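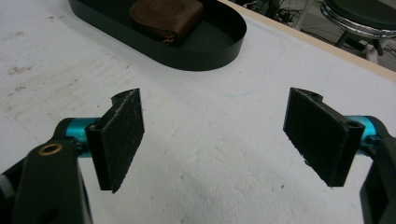

Velleo replacement finger pads and bushing kit for two-finger parallel-link grippers
Reviewed after 7 weeks of use

Rating: 3.5 out of 5

The Velleo kit is sold as a full refresh for the wear parts on a hand-held or arm-mounted two-finger gripper: two pads with textured facing, a set of flanged bushings, new pivot pins, thread locker and a printed torque card. I bought it for a hand-held unit that had developed enough play at the pivots to spoil small picks. The previous pads were Mader, and those are my point of comparison.

Contents and packing

Parts came in labeled bags, with left and right pads kept apart. The bushings were clean, with no burrs on the bore. One pin had a nick near the end that had to be dressed with a fine stone before it would seat. The torque card is readable but lists values only in newton meters, and the print is small.

Removing the old parts

Allow an hour if the gripper has never been apart. The pad screws come out first, then the crossbar behind each pad, then the link pins. Support the link when driving out a pin. The instructions skip this step, and an unsupported link will take the load at its thinnest section. Old bushings press out with a socket and a small vise. I marked each link with a paint pen before taking it off. The left and right links look alike and will bolt up on the wrong side, which shows up later as pads that meet at the bottom and gape at the top.

Fitting

The bushings are a firm press fit. Two went in by hand pressure on the vise with no trouble. A third started crooked and had to be backed out and restarted. A drop of light oil on the outside helps, but keep it off the pad facing. Pins slide in with no perceptible play.

Pad screws should be left a half turn loose until the fingers have been closed on a flat gauge. I used a Hayashi parallel block. Close gently, let the pads settle against the faces, then tighten in two passes. Skipping the gauge and tightening with the fingers open gave a visible wedge of light between the pads on my first try.

Zeroing

Any change of pad thickness moves the closed position. After fitting, close the fingers fully, reset the width zero, open to the stop and check the reading against calipers. Mine read wide on the first pass and was correct on the second. Repeat after a day of use – the facing compresses slightly at first, then holds.

Grip and wear

The facing is coarser than Mader's. It holds soft goods, pouches and fabric cases well, including at light closing force. On smooth plastic the difference is small. On polished metal the Mader pad is better.

The drawback is lint. The texture collects fibers and pale dust from the first shift, and the edges of the facing begin to fray before the face itself wears. I logged 653 grasps before the first loose threads at the lower edge. Trimming them with flush cutters is enough. Do not pull them, as the facing will lift.

Cleaning is done with a stiff nylon brush, dry, working from the top of the pad down. Isopropyl alcohol is safe on the facing according to the card, though I would keep it away from the adhesive line. I brush the pads every Monday and check the pivots for play at the same time. No play so far.

Against the alternatives

Mader pads last longer at the edges and cost more, but bushings are sold separately. Listard sells a cheaper pad with a smooth face, which I tried for one afternoon and removed. It slid on leather and on anything with a seam.

Verdict

Good bushings, good fit, acceptable pads. Buy the kit if the pivots are loose. If only the pads are worn, Mader is the better purchase. Half a point off for the nicked pin, and one for the fraying.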